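Clearing the Little Stuff off the Round Table

27 January 2018

Every house has one surface where small things come to rest, and ours is the round table. It's a good table, right in the middle of everything, so whatever anybody is holding when the phone rings gets put down there. By the end of December I had given up eating breakfast at it. I ate standing at the counter like a horse.

My neighbor Cadi Vaughan finally came over with a roll of labels and a pot of coffee and we sorted it out in one afternoon. I've kept it going for a few weeks now, so I feel allowed to pass on what works for me.

Leave the tablecloth on

I used to whip the cloth off first and start with a bare table. Don't! Everything rolls, and you spend the next ten minutes under the chairs. A patterned cloth also hides crumbs and paper scraps until you're ready for them, and then you can carry the whole thing outside and shake it.

Start with whatever belongs to a desk

Pencils, erasers, sharpeners, tape, the glue stick with no cap. These go first in my house because they all live in one drawer and it's a quick win. Empty the sharpener over the trash before you put it away (I learned this from a drawer full of shavings). If it's gone dull, try sharpening a pencil wrapped in a bit of fine sandpaper. My uncle Rainer Weidemann swore by 600 grit. I've had mixed luck with it, but it costs next to nothing to try.

The teal sharpener is the one I'd hate to lose, and you can see the company it keeps: a long lime-green thing, an oval case with a clear window, a little jar on its side and a small toy figure.

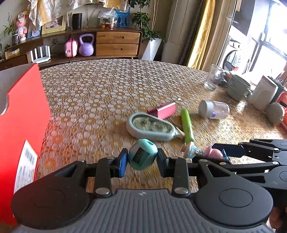 Give the box a job before you fill it

I'm a great one for grabbing a box, sweeping everything in and calling it tidy. Then the box sits in the hall closet until spring. Now I decide what the box is for before a single thing goes in. One is for toys, one is for craft bits, and there's one for things that go back to other people (Elfriede Tiedemann, I still have your cookie cutters, sorry).

An open box beats one with a lid for daily use. Kids will toss things into an open box. They will not lift a lid, and neither will my husband. Pick a bright color too – red is hard to overlook, even under a coat.

Put the label where you'll see it when you're walking up to the table, and write it big. Cadi buys her labels in packs of 200 and I thought that was silly until I went through 18 of them before supper.

Small jars and tubs

Clear ones only, if you can manage it. I had a shelf of old cream jars from my aunt that looked lovely, and I never once knew what was in them. With see-through plastic you just look. Wash them in warm soapy water, dry them with the lids off overnight, and screw the lids on in the morning so they don't smell stale.

Drinking glasses go to the sink before you sort anything. I know that sounds fussy, but I've knocked over enough water onto enough homework.

My usual middle stage has a red box on one side, a glass on the other, and a small pink block and a plastic container still waiting their turn. 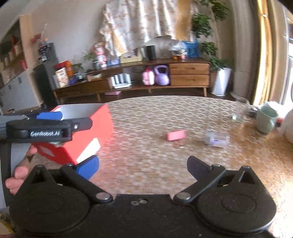
The last few scraps

Tiny bits of paper cling to cloth and laugh at a dustpan. A damp sponge gets most of them, or a loop of tape wrapped around your fingers sticky side out. For glitter I use the tape twice and then give up.

Once the cloth is clear I smooth it from the middle out with the flat of my hand and put one thing back, usually the fruit bowl. An empty table fills up in a day at our house. With a bowl on it we get maybe three days, and then I go and find the box again.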